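Udevley > Shared Rooms > Users' group > Minutes
3 min read

Users' group, Wednesday, 4pm start (ten past by the time we had a quorum). Notes by Zübeyde Karabulut, typed up fast, shout if wrong.

1. Last minutes
Agreed. One correction, the invoice from Akyol was for 485 not 458. My fault.

2. Tables
Long one this. White tables to stay pushed together in pairs, long edge kept clear for people walking through. Sunside group wanted them apart on their days, said fine if they put them back. Seam between the two tops catches pens and paper, someone suggested tape over it, others said tape goes grey in a week. No tape. Look at joining clips, Akyol do a set, price to come to next meeting.

Wiping down: white tops show everything. Cloth and spray, no scourers, last scourer left a dull patch. Whoever finishes last wipes.

3. Chairs
Black chairs are for this room only. Two went to Setidach for their open evening and came back late. Must be signed out in the book. Not stacked on the tables please. Pushed in at end of day so the cleaner can get round with the hoover.

4. Mugs and pens
Same moan as January. Cups and mugs left on the tables overnight. Agreed: anything left out after 6 goes in the kitchen, plain white ones go on the shared shelf whoever they belong to. If you want yours back write your name on the bottom. Marker pens back in the pot with lids on. Budget for new markers 300 for the year, already half gone, so no more ordering in ones and twos.

Tables and what gets left on them: 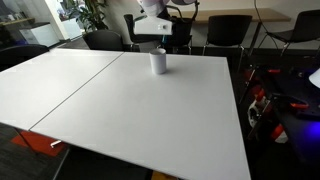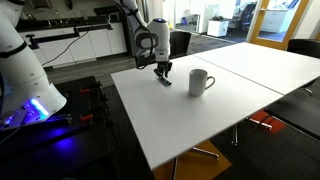
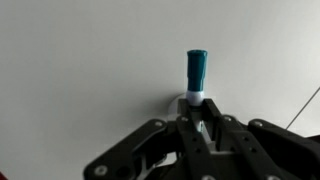
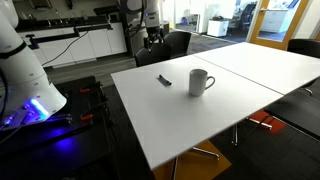 Saucers - somebody asked if we could have some, for tea bags. Not agreed, more washing up. Teabags in the food bin. There is a tub by the sink if you cant be bothered to walk to the bin.

5. Floor
Carpet tiles lifting near the door at the kitchen end, trip hazard. Quote in from Setidach's fitter, 2079 for the whole room, which made people go quiet. Ask for a price for just the bad bit. ZK to ring. Meanwhile don't drag table legs accross the floor, two to a table and lift.

6. Room bookings
Clash twice last month, both times Sunside and the morning class. Paper sheet on the door is the one that counts, the online one is a copy. Pencil only.

7. AOB
Blind at far window stuck again. Reported.
Heating, too early to argue about it, carried over.
Key number 2 still missing, check your coat pockets.

Actions
ZK - carpet price, chair signing out book
Sunside - tables back after use, talk to morning class re dates
All - mugs, lids

Closed 5.20. Next one same room same time, bring own mug and take it home.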